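Udel Open Day
README and data card

Last updated: December 29, 2025
Print this page | E-mail this page

What's in here

Udel Open Day is a set of tabletop manipulation recordings made at the Leler robotics lab in Kaludley, before and during our open day in May. It holds 2,470 episodes. Most were recorded by lab staff in the weeks leading up to the event, while we were working out which tasks would hold up in front of a crowd. The other 252 were recorded on the day itself, by visitors who sat down, took hold of the leader arms and had a go. Some of them had never touched a robot before and were stacking bowls within a few minutes (we were thrilled, and a little humbled).

We're putting both parts out together. The staff episodes are smoother and more alike. The visitor episodes wander all over the place, with long pauses, strange grips, changes of mind and some really lovely recoveries, and we think they're the best reason to download this.

If you came to the open day and are here to find your own episode, skip to "Finding your episode" further down.

The open day

We had never opened the lab to the public before. Rhea Rivera had been pushing for it ever since we moved into the Willems building, and in the spring she simply picked a date and told the rest of us. The plan was to run demos on 2 tables all day. One table would run trained policies on their own, with one of us standing by at the stop button, and the other would be for teleoperation by anyone who wanted to try it. Halfway through the morning the line for teleoperation ran back to the elevator, so we switched the second table over too and went back to autonomous demos after lunch.

The autonomous runs were a mixed bag. Sorting the blocks went well nearly every time. Folding the cloth drew the biggest crowd and failed the most, and people cheered for it anyway! Sem Meijer did the talking at that table and got very good at explaining what the arm was probably going to do wrong next.

Questions we got over and over: Does it know what it's holding? (No, at least not the way you do.) Is somebody driving it? (Depends on the hour.) How many tries does it need to learn this? We'd like a better answer to that last one as well, and releasing the data is part of how we hope to get it.

Tasks

There are 7 tasks. The short name is what you'll find in the task field.

bowl_stack: put one bowl inside another.
doughnut_to_bowl: pick up a doughnut from the table and put it in a bowl.
doughnut_swap: move a doughnut from one bowl to the other.
block_sort: sort blocks by color into trays.
cloth_fold: fold a small cloth in half, then in half again.
cup_upright: set a tipped cup on its base.
lid_on: place a lid on a jar, no screwing.

The doughnut tasks were Lâm Bùi's idea. He wanted something that a six-year-old would get without any explaining, and he was right, because kids went straight to that table and stayed there. They're also harder than they look. A doughnut lying flat gives you the choice of pinching the outer edge or putting a finger through the hole, and one that's leaning on the side of a bowl calls for a different approach altogether. Staff nearly always pinch the edge. Visitors tried everything.
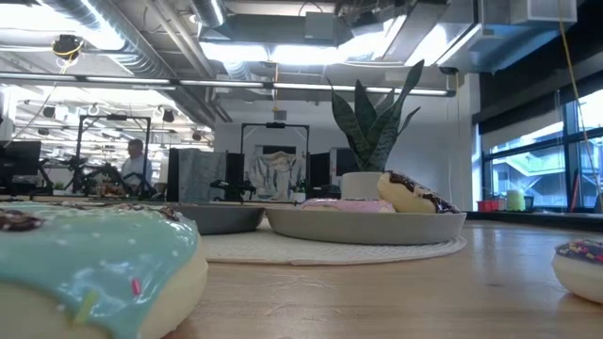
The doughnut table, with a snake plant behind the bowls.

Layouts were changed between episodes by whoever was standing closest, so they don't follow any grid or random seed. A doughnut may start on the wood, on the placemat or in a bowl, with icing up or tilted. The task text names the target by its icing or topping ("put the blue doughnut in the small bowl"), and anything else on the table is there as clutter. The plant stays in plenty of the recordings. We liked it there, and it makes the arm plan a path that respects the leaves.

How the episodes were recorded

Each episode starts when the operator presses the left pedal and ends when they press it again. A second pedal throws the episode away. On the open day we taped over the second pedal after a small boy discovered it, and from then on a member of staff marked bad starts by hand.

For every episode you get video from the cameras at that table, joint positions for leader and follower, gripper opening, the task text, and a result label. Camera names differ from table to table, so please read them from the episode file and don't hard-code them. Lâm learned this one for all of us.

Staff episodes come with a result label set by the operator. Visitor episodes were labeled afterward by Sem and Noeline Bolger, working from the video. When they disagreed they watched it together, and if they still disagreed the label is "unclear". Please leave those in if you can. Many of them are cases where the doughnut ended up half on the rim of the bowl and stayed put, and we had some surprisingly heated talks over whether that counts as in.

Folder layout

episodes/ holds one folder per episode, with video and a single table of robot state.
tasks/ holds the task texts as they were shown to operators.
labels/ holds results and notes, plus the labelers' separate first answers for visitor episodes.
splits/ holds our suggested train and test lists.
extras/ holds calibration files and the printed card we gave to visitors.

The suggested test list keeps all recordings by the same visitor on the same side, so you won't train on a person and then test on them. If you make your own split, use the operator field to do the same. Operators are given as random codes, and staff codes start with an s.

Things to watch out for

The lab has big windows and we didn't pull the shades. Light on the tables changes a lot over a day, and in late-afternoon episodes the shadows of the frames fall right across the work area. We see that as a plus for training, but if you compare results between tasks, check when each one was recorded. The cloth task was mostly recorded early.

People walk through the background. On the day itself there were a lot of them, so visitor videos have been cropped or blurred wherever someone who hadn't signed a release could be recognized. Blurring sometimes touches the arm at its highest reach. It doesn't touch the robot state.

The leader arms are sized for adults. Children worked them standing on a step, often with a parent's hand on the elbow joint, and a few of those episodes have four hands' worth of opinions in them. They carry the note "shared".

The gripper on the second table had a worn finger pad until we swapped it during the lunch break. Before the swap you'll see more slips, above all in lid_on. The notes field says "old pad" or "new pad".

Audio was recorded by accident and has been removed from everything.

What it's good for

We use it for imitation learning from mixed-skill operators, and for checking whether a policy trained on tidy staff data can learn anything extra from beginners. So far it seems to help with recoveries and hurt a bit on speed. Noeline is writing that up, and we'll link it from this page when it's ready.

It's a poor fit for anything that needs exact object poses. We didn't track objects, and we can't add that now. It also shouldn't be used to study or identify the people who took part. They signed up for a fun morning with a robot, and the release they signed covers training and testing robot policies, teaching, and little else.

Finding your episode

Every visitor got a card with a code on it. Look for that code in labels/visitors and you'll see the episode folder next to it. If you lost the card, write to Rhea with the name you signed in under and she'll look it up. You can ask us to take your episode out at any time, with no reason given, and it'll be gone from the next version. The counts on this page will change when that happens.

Changes in this version

Relabeled doughnut_swap episodes in which the doughnut was put back where it came from.
Fixed the gripper opening on the first table, which was stored upside down (open was closed). Sorry! Thanks to Lionel Perrin for spotting it and for sending a script that we ended up using as is.
Added the separate first answers from both labelers.
Corrected several task texts that named the wrong icing.

Contact and thanks

Questions about the files go to Sem Meijer, questions about the visitors' part to Rhea Rivera, both at the Leler lab. If you train something on this, even something that doesn't work, please send us a video. We have a screen by the coffee machine that plays them.

Thanks to our neighbors in the Willems building, who put up with a line of people in their hallway for a whole day, and to everyone from Kaludley who came by. We're planning the next open day for May, and cloth folding will be back.

Print this page | E-mail this page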